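Brollthorpe Facilities Forum
Workplace Supplies > Desks, Tables and Shared Surfaces

Topic: Pens and markers on shared tables, proposed standard

A_Takacs (Moderator)
Posted 1 November

Colleagues,

The Office Services group has been asked to issue a single standard for writing supplies on shared tables at the Brollthorpe and Stidusstead sites. At present each floor follows its own practice. Some tables carry a full desk organizer, some have a drawer unit nearby, and some have nothing, with the result that staff borrow from one another and the items do not come back.

The draft standard is as follows. Each shared table is to have one plain, upright cup. Markers and pens are to be stored in the cup when they are not in use. Nothing else is to be kept on the surface overnight.

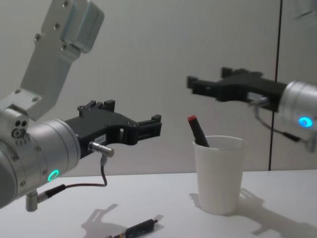
The cup should stand toward the middle of the table, within reach of both sides. Caps are to be replaced before a marker is returned. Floor coordinators may order replacements through the Jisum catalog, up to a limit of 40 items per request.

Comments are invited from all sites before the text goes to the supplies office.

Andor Takács
Office Services

northwing_admin
Posted in reply to A_Takacs

Thank you for circulating the draft. The North Wing supports the proposal in general. We would ask that the standard specify a white or light-colored cup. Dark cups were purchased in February, and staff reported that black pens were difficult to find in them.

We would also request that the order limit be reduced to 30. Our experience is that large orders end up in personal drawers.

Registry_Desk_2
Posted in reply to A_Takacs

The Registry does not support the proposal as written. An upright cup is suitable for pens. It is less suitable for markers, which in our view should be stored flat. A marker left standing with its cap up will write faintly after a period of light use, and staff then discard it while there is still ink inside.

We recommend a shallow tray in place of the cup. The Tsoukalas tray is already in use on our floor and holds both kinds of item.

A_Takacs (Moderator)
Posted in reply to Registry_Desk_2

The point regarding markers is noted. Trays were considered at the drafting stage. The difficulty is the space they take up on the smaller tables, and the tendency for paper clips, notes and receipts to collect in them. A cup can be picked up with one hand when the table is wiped down.

The group would be willing to add a line permitting markers to be placed in the cup with the cap down.

Registry_Desk_2
Posted in reply to A_Takacs

Cap down would be an improvement. However, a person looking into the cup would then be unable to see the color of the cap. We maintain our preference for the tray and ask that the objection be recorded.

stidusstead_floor3
Posted in reply to northwing_admin

Floor 3 has 220 staff and a large number of shared tables. A limit of 30 would require us to submit several requests for one round of replacements. Please retain 40.

On the question of cups and trays, we have used plastic cups without difficulty. A light cup does tip over if it is filled with long markers and nothing else, and we ask our staff to keep the contents to a few items.

northwing_admin
Posted in reply to stidusstead_floor3

The North Wing withdraws its request concerning the limit. The request concerning the color of the cup stands.

A_Takacs (Moderator)
Posted in reply to all

The draft will be amended to specify a light-colored cup and to allow markers to be stored cap down. The order limit remains at 40. Floors that already have trays may continue to use them until they need to be replaced, and the Registry's objection will be attached to the text sent to the supplies office.

Requests for an exception should be sent to Office Services with the floor and table number.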